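Week 9 – asking for more money (notes to go with Tuesday's class)

Okay, so last week we did the CV and nearly everyone stayed back to complain about pay, which tells me we should do pay properly! I've put the bits I'd like you to remember here, and the rest you'll get from the role play.

**Before you ask**

I once walked into my manager's office at Oddale with no number in my head at all. She asked what I wanted, I said "a bit more", and I got a bit more (3000 dollars a year, and I'd have been worth twice that). So pick a figure first. Look at job ads for your own role, ask people who've moved on, and write down the lowest amount you'd be happy to take home.

**What to bring**

- one page of work you've finished since January
- any jobs you picked up when somebody left
- your current position description, with the out-of-date parts marked in pen

Leave your rent out of it. I know it's the real reason, it was mine too, but your boss can't take it upstairs.

**Saying it out loud**

Say the number, then stop talking. Patricio Bravo did this beautifully in our January group – he asked for 2000 more, counted the ceiling tiles and waited. If the answer's no, ask what would need to change and when you can talk again, then put that date in an email the same afternoon.

**For next time**

Read the Flonavby case (the short version, not the one with the appendix) and write out your opening in three sentences. Bring it on paper please, we'll be swapping them around.

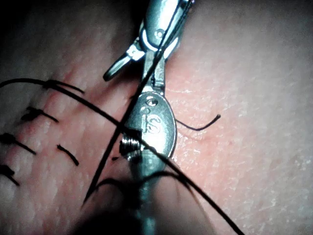
And practise it on someone at home first, even if they laugh – mine did, and I still got through it without mumbling.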